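Spool (packaging)

A spool is a cylinder with a flange or rim at each end, on which thread, wire, ribbon, film or another flexible material is wound for storage and sale. The word is often used interchangeably with reel and bobbin, although trades that handle all three tend to keep them apart. In textile work a bobbin is usually the smaller, internal part of a machine, while in the cable industry anything too heavy to lift by hand is called a drum.

Construction

A spool has three basic parts: the core (also called the barrel or hub), the two flanges, and the bore through the centre. The core diameter is set by the stiffness of the material. Wire bent too tightly will keep a permanent curl, known as coil set, and brittle materials may crack. The flange diameter determines how much can be wound before the outer layers risk slipping over the side.

Most sewing thread was sold on turned birch spools until the middle of the twentieth century. Moulded polystyrene and polypropylene later replaced timber in nearly all consumer goods, and pressed steel remained in use for welding wire. Cardboard spools, made from a wound paper tube with flat discs glued to each end, have returned to favour with some suppliers as they can be put out with household paper recycling.

Flanges may be solid, spoked or perforated. Openings reduce weight and the amount of plastic used, and give somewhere to tuck the loose end of the material.

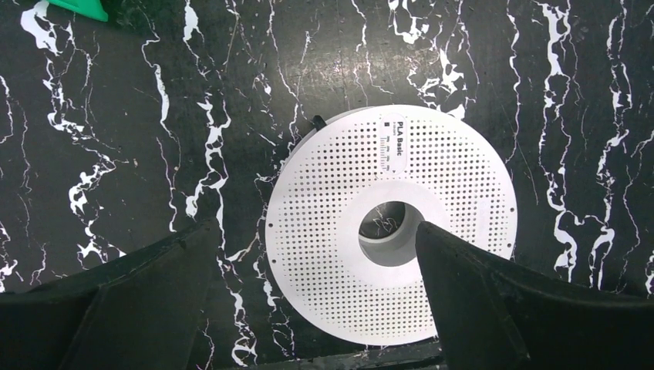 Winding

Material is laid onto the core by a traverse guide, which moves from side to side as the spool turns. In level winding each turn sits beside the last and the layers are kept flat. Cross winding lays the material at a steeper angle and is common for yarn, where it keeps the package stable. Tension has to be held steady throughout – a slack layer under a tight one allows later turns to sink and trap those beneath, a fault that may not show up until the spool is half used.

Sizes and labelling

There is no single standard covering all trades. Suppliers generally quote the flange diameter, overall width and bore, together with the net weight or length of the contents. The empty weight, or tare, is sometimes moulded into the flange so that the remaining quantity can be worked out on a scale. The Bonport ropeworks catalogue listed 574 patterns at its largest, many differing only in the colour of the flange.

Reuse

Deposit schemes are well established for large cable drums but less so for small spools, where the cost of return freight often exceeds the value of the item. The wire merchant Paracha ran a return program for orders of 2,000 spools or more, under its stores manager Rizwan Ghauri, and later extended it to smaller customers.

See also

Bobbin
Cable drum
Reel
Winding machine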